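4. Preparar y colgar el tablero de corcho Asum

¡Ya tienes el tablero fuera de la caja y ahora viene lo mejor! Reserva un rato tranquilo y una mesa despejada en el centro, con sitio para apoyar el marco entero.

Contenido de la bolsa de montaje: 6 chinchetas de prueba, dos colgadores, dos tornillos con taco y la plantilla de papel Bundel.

1. Coloca el tablero plano sobre la mesa, con el corcho hacia arriba. Pasa un paño seco por el marco de madera y después por el panel.

2. Recorre las cuatro esquinas con el dedo. Si alguna junta se ha abierto, presiónala con suavidad -- suele cerrarse sola -- y espera diez minutos.

3. Dale la vuelta y atornilla los colgadores en el listón largo, a 100 mm de cada esquina.

PRECAUCIÓN: usa destornillador manual. Un taladro puede atravesar el listón y asomar por delante.

4. Pega la plantilla en la pared con cinta de carrocero, comprueba el nivel y marca los dos puntos. Entre uno y otro debe haber 600 mm.

5. Taladra, mete los tacos y deja cada tornillo asomando 6 mm. Cuelga el tablero y disfruta un momento de la vista, ¡que ya casi está!

NOTA: la fijación admite 300 g de papeles y notas. Para calendarios gruesos, consulta el apartado 6.

4.1 Antes de colgarlo: organiza las zonas

Nos encanta este paso, y se hace mucho mejor con el tablero todavía tumbado. Reparte el corcho en zonas (pendientes, fechas, ideas sueltas) y asigna un color de rotulador fluorescente a cada una. Ten a mano la grapadora para juntar las hojas que van en pareja -- así gastas una sola chincheta.
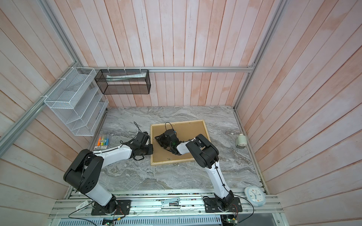

¿Se puede pintar el marco?
Con pintura al agua queda muy bien. Lija primero con grano fino, protege el corcho con cinta y aplica dos capas delgadas.

4.2 Cuidado del corcho

Clava las chinchetas rectas y cámbialas de sitio de vez en cuando. No mojes el panel: para el polvo basta un cepillo suave.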